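Cataloging a Small Lending Library in a Spreadsheet
Last updated 7 July 2026

These steps set up a working catalog for a collection of up to a few thousand volumes. The layout was first used for the reading room at Lavcombe, which holds 566 titles, and it needs no software beyond a spreadsheet program.

Step 1. Create the sheet

Open a new workbook and name the first tab Catalog. Enter these column headings in row 1: Accession, ISBN, Title, Author, Publisher, Year, Shelf, Condition, Notes. Freeze row 1. Format the ISBN column as plain text before typing anything into it. A column left in number format will show long values in scientific notation and drop the leading zero from some 10-digit numbers.

Step 2. Record the ISBN

Take the number from the back cover or the copyright page. Where the two disagree, use the copyright page and put the other number in Notes. Omit hyphens.

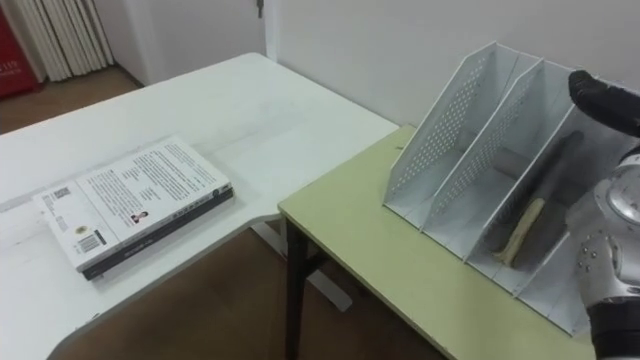

Books printed before the ISBN system came into use will have no number. Leave the cell blank – do not enter zeros or "none", as either will be picked up by the duplicate check in Step 5. Retail stickers and store codes are not recorded.

Step 3. Assign accession numbers

Number the books in the order they are entered, starting at 0001. The number belongs to the physical copy, so two copies of one title get two numbers. Do not reuse the number of a withdrawn book. Write it in soft pencil on the inside of the back cover, top left.

Step 4. Grade the condition

Use a single letter: A for as new, B for light wear, C for heavy wear with a sound binding, D for loose pages or a failed spine. Open the book before grading. Cover wear alone does not justify anything lower than C. Grade D books go in the repair box and get the shelf code REP.

Work in batches of 25. Larger batches lead to skipped rows, and the error is hard to locate afterward. Tiago Barreto, who tested an earlier version of this page, used batches of 40 and had to re-enter 2 of them. 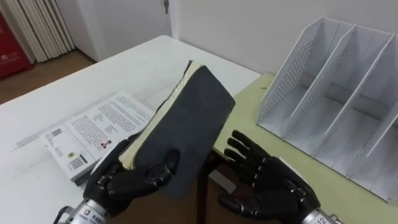

Step 5. Check for duplicates

Add a column headed Dup to the right of Notes and enter this formula in J2:

=IF(B2="","",COUNTIF(B:B,B2))

Fill down to the last row. Any value above 1 is either a second copy or a typing error. Compare the accession numbers with the books on the shelf before deleting a row.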